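Filed under: Robots, Software, Complaints

Last updated October 2023

Pluver, the planner I keep promising to rewrite, has a new hobby. It plans a lovely path to the target, then asks the arm to take it at a speed the camera can't live with.

I spent two evenings blaming the detector. It scored fine on my saved set of 1049 stills, so naturally I retrained it. Same result. Pentti Kuusisto read my logs and asked what the wrist was doing while the detector was looking. I said it was moving. He let me listen to myself say that.

The pose estimate was being refreshed all the way in, and the last few updates came from smeared pictures. Thin flat things suffer most – they have almost no side to grab onto, and a smeared rim puts the center wherever it likes.

So Vaden, my little log viewer, now shows the wrist view next to joint speed. I should have built that in May.

The pale disc, with the fingers right at its lower edge and the table planks gone to streaks: 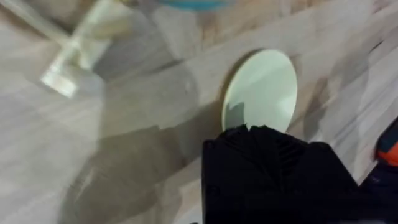
What I changed

Updates are now ignored above a speed limit, and the approach pauses for 3 ticks before the final one. Roughly 30 lines, most of them config parsing. Next I want to weight each update by sharpness, if I can find a measure that doesn't fall in love with wood grain.

Recent posts
Umanstead, or how I named a message bus
Thân and the missing transform
Pluver 2: the same bugs, faster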